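Ticket: No network at the corner desk, second floor
Site: Hollcombe office
Opened: May 11, 2023
Status: Waiting for parts

The computer at the corner desk loses its connection every 30 minutes or so. It comes back after I unplug the network cable and put it in again. The two other desks on the same switch have no problem, so I do not think it is the line from Furnival.

What I tried until now: I restarted the computer, and I changed the port on the switch. Both did not help. Then I looked at the wall socket, the one next to the power outlet. The gray cable is plugged in there and goes down and over to the desk, where the rest of it is in a small coil.

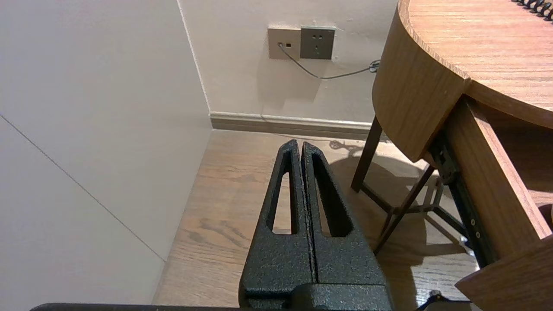
I tested with a short cable from the Zarik box and had no drop for 6 hours. After this I put the old cable back and the fault returned — so I believe the cable is bad and the socket is good.

Please send one new cable, long enough to reach the desk. In February we had the same fault at Keltlow and a new cable solved it. I will keep the short one in use until it comes.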